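# Buy the Arms, Question the Subscription

Rornine sells its two-arm tabletop kit in two parts. The hardware is a one-time purchase. The software, called Lenside, is billed per year at $2000 for each workstation, and the arms will not run a stored routine without it. I think the first part is priced fairly and the second part is a mistake, both for buyers and for Rornine.

The case for the hardware is simple. Two arms on one table can do things a single arm cannot. One holds, the other works. Household tasks are full of this, and kitchen tasks more than most: opening a container, steadying a plate, moving food that bends when it is gripped by one corner. A single arm needs clamps and fixtures for the same jobs, and each fixture has to be designed, printed and bolted down before any useful work starts.

Marina Fragkou, who runs the test bench at Undwood, has put the kit through 3000 cycles of a breakfast routine. Her log shows the joints holding their calibration well. Her complaints are about cable routing, which I share. The cables run outside the arm and need to be checked before every session. Wiegand routes them internally on its competing kit and charges more for it. I would pay the difference on a production line. For bench work I would not.

Lenside is harder to defend. It records at most 120 routines per workstation, and exports them only in its own format. Logs are kept for 720 hours and then deleted unless the customer has copied them by hand. None of these limits comes from the hardware. Vasiliki Drakos argued in the August users' call that the fee pays for support, and the support is good – my two tickets were answered the same morning. But support can be sold as support. Tying basic playback to a yearly payment means that a lab whose grant ends is left with two arms it owns and cannot use.

The usual reply is that buyers can write their own controller. Some can. The joint protocol is only partly documented, and the gripper force commands are missing from the manual entirely. Rornine should publish both, make playback free, and charge for the planner and the help desk. Until then my advice is to get the export terms in writing before ordering, and to budget for three years of fees.
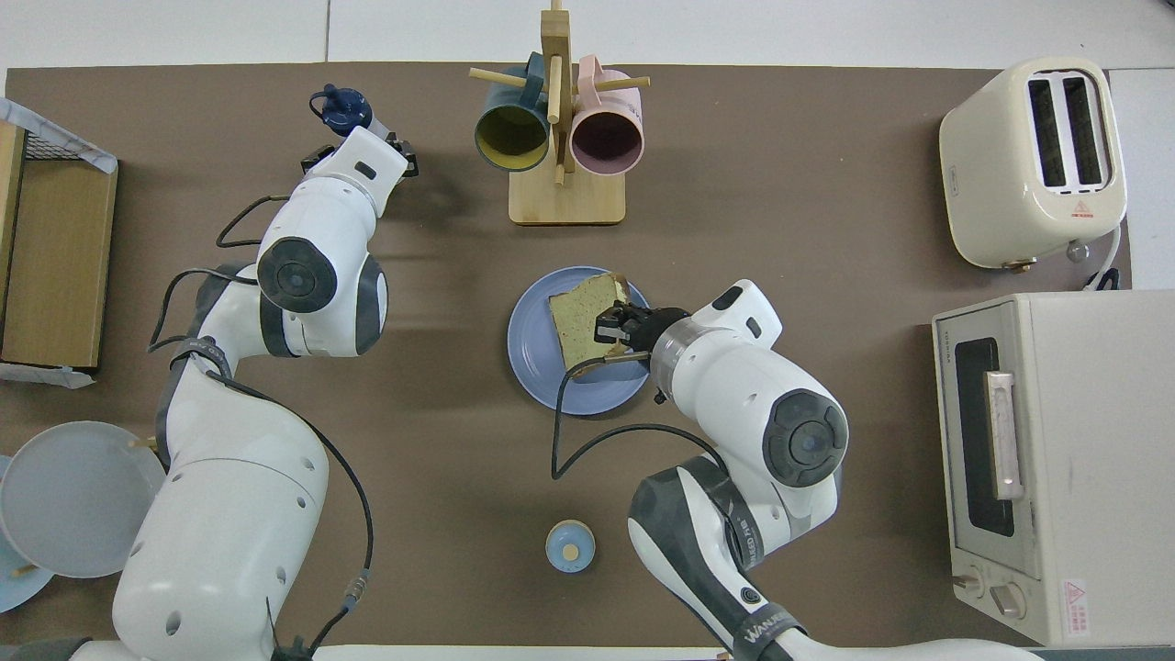 *Two-arm bench work: the right gripper on a slice of bread, the left holding a small navy blue cap.*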